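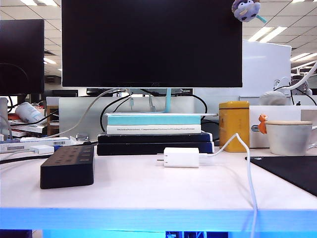 Compte rendu de la réunion de suivi – démonstrations par téléopération et guidage manuel

3 novembre 2023 – par Morfudd Wynne
Temps de lecture : 3 min

Présents : Morfudd Wynne (rédaction), Lukian Hordiienko, les équipes collecte et apprentissage de Nemeo, un représentant de Drilteo.
Excusée : l'équipe mécanique.

1. Approbation du compte rendu précédent

Approuvé avec une correction : le poste de téléopération fourni par Drilteo est prêté jusqu'en mai, et non vendu.

2. État de la collecte

Lukian présente le bilan. 3167 démonstrations sont enregistrées pour les tâches de bureau, dont 2324 retenues après relecture. Les rejets viennent surtout de trois causes : prise lâchée avant la fin, opérateur qui reprend le geste en cours de route, décalage entre la vidéo et les positions articulaires. Le dernier point concerne uniquement les sessions antérieures à la mise à jour de Zoden, le logiciel d'enregistrement.

La tâche de branchement reste la plus difficile. L'adaptateur secteur doit être saisi par le corps, tourné, puis présenté broches en avant devant la multiprise. Les opérateurs y arrivent à distance mais lentement, et le câble tire sur la pince dès qu'il fait une boucle. Lukian propose de commencer par la seule saisie de l'adaptateur posé sur le plan de travail, et d'ajouter l'insertion ensuite.

Discussion sur le rangement du bureau. L'équipe apprentissage souhaite garder les objets ordinaires (écran sur sa pile de livres, boîte jaune, mug, câbles derrière le pied) et ne pas travailler sur une table nue. L'équipe collecte demande que ces objets ne soient pas déplacés en cours de session. Accord sur les deux points.

3. Guidage à la main ou télécommande

Essai comparatif mené sur la saisie de l'adaptateur. En guidage manuel, l'opérateur tient le bras et sent le contact, mais sa main masque souvent l'objet pour la caméra. En télécommande, la vue est dégagée, au prix de gestes plus hésitants. L'équipe apprentissage préfère les données de télécommande pour l'entraînement par imitation.

Le représentant de Drilteo signale que le retour d'effort peut être augmenté sur les manettes. Lukian demande à le tester avant toute décision : un retour trop fort fatigue le poignet – deux opérateurs s'en sont déjà plaints.

Décision : télécommande pour toutes les tâches de câble, guidage manuel conservé pour les poses simples et pour la formation des nouveaux.

4. Consignes aux opérateurs

La fiche est modifiée comme suit :
– repartir de la position de repos à chaque démonstration ;
– ne pas corriger un échec, arrêter et marquer l'essai ;
– changer l'orientation de l'adaptateur toutes les 10 démonstrations ;
– pause à la demande, sans justification.

5. Divers

Vakulenko a transmis un devis pour une seconde caméra fixe. Le montant n'a pas été discuté, le devis étant arrivé le matin même. Le local reste partagé avec l'équipe logicielle, merci de parler bas pendant leurs appels.

Actions
Lukian Hordiienko : essai du retour d'effort avec Drilteo.
Morfudd Wynne : mise à jour de la fiche, réponse à Vakulenko.
Équipe apprentissage : premier entraînement sur la saisie seule.

Commentaires (3)

Perrine
Point 4 : les 10 démonstrations, c'est par opérateur ou par session ?

Morfudd Wynne
Par opérateur. Je le précise dans la fiche.

Anselme
Pour les essais marqués en échec, merci de ne pas les supprimer du disque, on s'en sert pour le détecteur de prise lâchée.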